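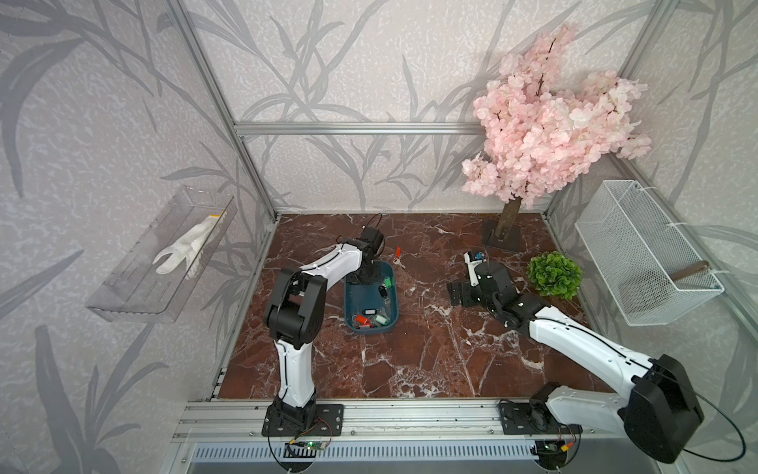

Paraschiva Vasiliu wrote:

> Has anyone on the list done the Volwood to Flerberg ridge in snow? I have it down for March with two friends. We've all snowshoed before but never slept out, and the old hut book only says the shelter dates from 1878 and "is sound." Is it? And do we need to haul a tent as well?

Reading time: 2 min
Print | E-mail this message

Hi Paraschiva, and hi everyone,

Oh, you'll love it! I've done that ridge twice in winter, once in lovely crunchy snow and once in a wind that took my hat clean off and sent it down toward Hutedport (I still miss that hat).

The shelter is fine. Stone walls, a door that shuts if you lift it a little, and a sleeping platform that fits four people if they like each other. There's no stove anymore, so bring your own and plenty of fuel, more than you think, because melting snow for three people eats it up. I'd skip the tent but take a bivy bag each, just in case somebody else got there first and you end up on the floor by the door.

Go up from the Volwood side. The other way looks gentler on the map, but you hit the steep part late in the day when your legs are gone. We left the parking lot at first light and were taking our boots off by 2, with a long soup stop on the way. My pack was 30 pounds and I wouldn't want it any heavier on that last climb.

One thing to watch is the gully just past the Munteanu cairn. It loads up with snow after a west wind, and the summer trail goes right across the bottom of it. Stay up on the rocks to the left, even though it's slow and kind of annoying in snowshoes. If it has snowed hard the night before, I'd leave it for another weekend.

Do you have poles with the big baskets? I have a spare pair I can mail you, just write me off list.

Have a great trip, and please send us a report!

You are receiving this because you signed up for our winter newsletter. Unsubscribe at any time.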